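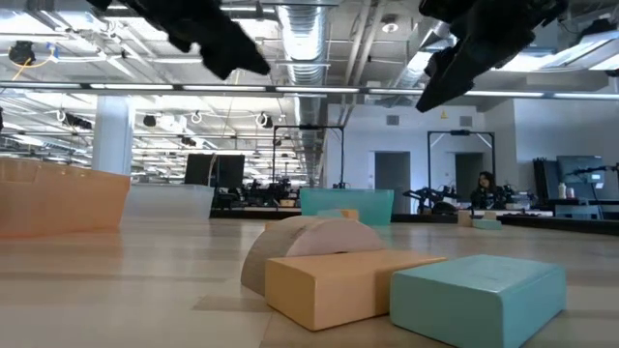
3.2 Blocks, bins and the tabletop

Figure 2. Painted wooden blocks on the tabletop, with an arch block behind two rectangular ones. Orange, white and teal bins stand farther back.

We chose toy blocks for the tidying study because they are such a pleasure to sort. A painted block can be put away by color, by shape or by size, and every one of those choices makes sense to someone. The set we used is sold by Vonico for preschool rooms. Its paints are soft and chalky, and several of them sit close together on the color wheel, so a person who decides to tidy by color soon meets a piece that could go either way. That is exactly the kind of moment we hoped to study!

The very pale pink of the arch block in Figure 2 is a lovely case. Next to the peach block in front of it, it reads as nearly white, and in the pilot sessions at Altbridge people were split over where such a piece belonged. Some put it with the peach pieces ("it's the same family"), others treated it as white, and a few gave up on color and started a separate group for curved shapes. Unpainted wood adds another cue. The end grain of the arch shows light brown, and a block turned on its side can look like a different piece altogether.

Size and proportion matter too. The teal block is chunkier and squarer than the peach one, and when the two lie almost touching they form a short row that invites a third piece. We saw this again and again in the pilot: given a loose handful of blocks, people built first and tidied second. We did not discourage it. Building tells us which pieces a person sees as belonging together, often before they have said a word about it.

3.3 Why see-through bins

An earlier version of the task used solid gray tubs, and it went slowly. People leaned over to check what they had already put in, lost track of their own rule, and sometimes emptied a tub to start again. Translucent plastic made a wonderful difference to how the task felt. Light comes through the walls, and the tint of each bin suggests a rule without stating one. A teal bin seems to ask for teal blocks, while the orange bin is a near match for peach but never a perfect one, and the white bin is open to nearly anything.

The bins also differ in form. The orange one is large with a slanted side wall, and the white one beside it is lower and paler. We kept this mismatch on purpose, as it is much closer to a family playroom or a classroom shelf than a row of identical boxes would be. In the Proltska sessions, where the bins were set out in a different order, the large bin drew the long pieces whatever their color.

Each session began with the blocks on the table and the bins within reach, and ended when the person said the table was tidy. A block left out was recorded as left out, with no prompt to put it away. We return to these stray pieces in Section 4, since they turned out to be some of the most interesting material we have.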